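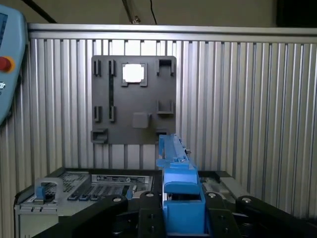 November 19, 2019

What a good day for computers! I got to the Tosgate workshop before eight with a coffee in each hand (both mine) and went straight to the long bench, and I hardly sat down until lunch. I have wanted a whole day with the insides of these machines since August, when Leung first sent over the list of old office equipment and I saw it ran to 3,000 pieces. Most of that list is plain desktops, but there are servers in it too, and I have a real soft spot for servers. I love how they are made to be handled. There's one on the table with vent grilles all over the top and a silver loop handle with a little blue latch tab in it, and I find that so satisfying, that someone sat down and thought about where a hand would go. Blue means you may touch this. Once you know it you see it everywhere.

Spent the first hour with Chia-hao going over the order of work. He wants drives out first, then memory, then cards, and power supplies last. I used to do it the other way around because the power supply is big and I like the feeling of space when it's gone, but he's right, the drives are what people care about and it's better to have them safely labeled and on the shelf before anyone starts waving a screwdriver. We wrote it on the whiteboard and then Vratislav came by and corrected our spelling of "caddies." Fair enough.

After that, desktops. I do love a case with the side off, lying flat so you can see the whole thing like a little town from a plane. The board in the middle, the memory slots in their row, the big plain box of the power supply along one side. 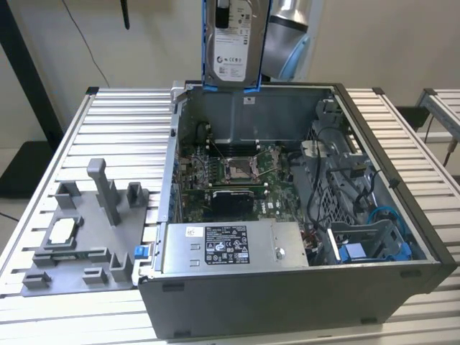

And the drives in their blue plastic caddies are just a joy. No screws! You squeeze, you lift, and the whole thing comes up with its rails on. I remember my first computer at home, where the drive was held by four screws and one of them was always stripped, and I skinned my knuckles on the cage every single time. Whoever came up with the rails deserves a nice dinner.

I also got a bit carried away about sockets. When the processor is out and the lever is up you can see all those tiny pins, hundreds of them in perfect rows, and I made Vratislav come and look at one under the good lamp. He has seen more of them than I have had breakfasts, but he looked properly and said "very nice," which from him is a speech.

Lunch was the lentil soup from Grederau, too much pepper, still great. Chia-hao talked about the Loromeo school order. They'd like 83 working desktops, and he thinks we can fill it from the Leung lot alone – maybe with some memory moved between machines. I said I'd do the memory sorting and I mean it. I like sorting memory. It clicks.

To bring tomorrow: fresh labels (the roll is down to the cardboard), the small brush, the good tweezers, a second sweater for the morning. Ask Vratislav where the spare drive trays went. Call Mom back. My hands smell of old dust and metal and I'm in a really good mood, and there's still half a pot of soup.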